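**Aula 6. Automação do posto de trabalho: redistribuição de tarefas**

Caso de referência: Multix, serviço de copa e preparo de refeições leves. Responsável pelo levantamento: Mei Obi.

### 6.1 Unidade de análise

A análise parte da tarefa, e o cargo só é considerado na etapa final. No levantamento da Multix, a rotina de copa foi decomposta em 42 tarefas elementares (abrir gaveta, transportar recipiente, inserir fatia, repor papel). Dessas, 29 foram classificadas como tecnicamente automatizáveis com um único braço manipulador. As demais exigem inspeção sensorial, decisão sobre pedidos ou contato com o público.

### 6.2 Efeitos sobre a equipe

- **Supervisão.** O operador passa a acompanhar ciclos e a tratar exceções. A carga física diminui; a carga de vigilância aumenta.
- **Leiaute.** A posição dos utensílios torna-se parâmetro do sistema. Deslocar uma caixa ou um pote deixa de ser decisão individual.
- **Qualificação.** A Multix previu 33 horas de formação por pessoa, com ênfase em parada segura e retomada.
- **Ritmo.** O tempo de espera do operador deve ser medido em separado (ver Oyewole, texto 3 da coletânea).

### 6.3 Manipulação em bancada compartilhada

Em bancadas de cozinha, a densidade de objetos é a principal restrição. Puxadores, alças e tampas admitem poucas direções de aproximação, e o volume livre acima do tampo varia ao longo do turno.
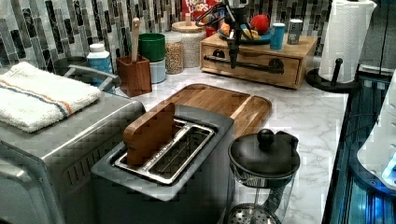

A consequência organizacional é a necessidade de um protocolo de arrumação, redigido com quem usa a bancada. Na Multix, o registro de 476 ciclos serviu de base para a discussão com a equipe.

**Exercício.** Escolher um posto conhecido, listar as tarefas elementares e indicar, para cada uma, quem responde pela exceção. Entrega em maio.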